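Skeverberg Reef Mooring Kit

Tie up over coral without dropping an anchor! The kit comes with a buoy, 15 m of floating pickup line, a chafe sleeve and a stainless shackle, and it holds day boats up to 7 tons. We've had one in the water at Granville since December and we love it — the line stays supple and the buoy is easy to spot in chop.

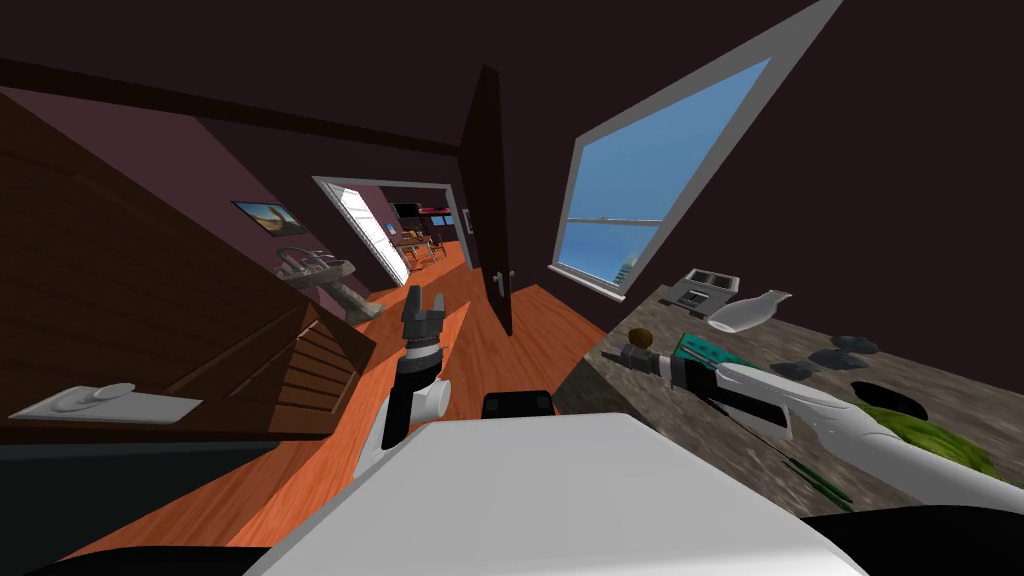

L. Yang, Field Equipment Editor, Drarbridge

Fitting one to an existing seabed pin takes about 30 minutes with two divers. Check the shackle monthly, and swap the sleeve as soon as it frays — spares are in stock in packs of two.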